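Skivent Player: Set-Up Guide
Section 5. Subtitles and Audio Tracks

Complete Section 4 (Adding a Film Library) before you begin. The player must be in Library mode.

5.1 Choosing a default subtitle language

1. Press Menu and open Playback.
2. Select Subtitles, then Default Language.
3. Highlight a language and press OK.
4. Select a second language as a fallback. The player uses it when a film has no track in the first.
5. Press Back to save.

Note: Forced subtitles, such as translated signs or short foreign dialogue, are shown even when subtitles are set to Off. To hide them, clear Show Forced Tracks.

5.2 Correcting subtitle timing

1. Start the film and go to a scene with clear speech.
2. Hold the Subtitle key for 2 seconds. The offset bar opens.
3. Press Right to delay the text or Left to advance it.
4. Press OK. The offset is stored for that film only.

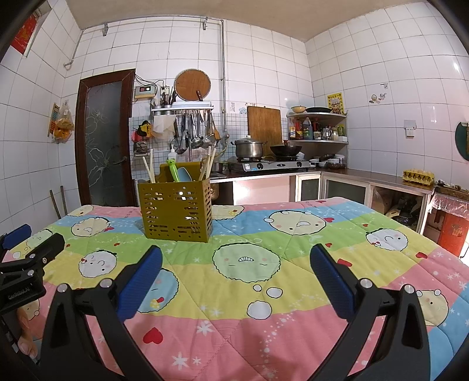
Figure 8. Kitchen table with quilted cover and utensil caddy.

If the text drifts further out of step as the film runs, the subtitle file was made for a different frame rate. An offset will not correct this. Open Subtitles, select Match Frame Rate, and restart the film.

Caution: Do not disconnect the library drive while an offset is being saved. The film's index entry may be lost.

5.3 Commentary tracks

Commentary is listed under Audio, after the main languages. Tracks with no label appear as "Unknown". To rename one, highlight it and press Edit.

Error 277 means the audio format is not supported. Select another track.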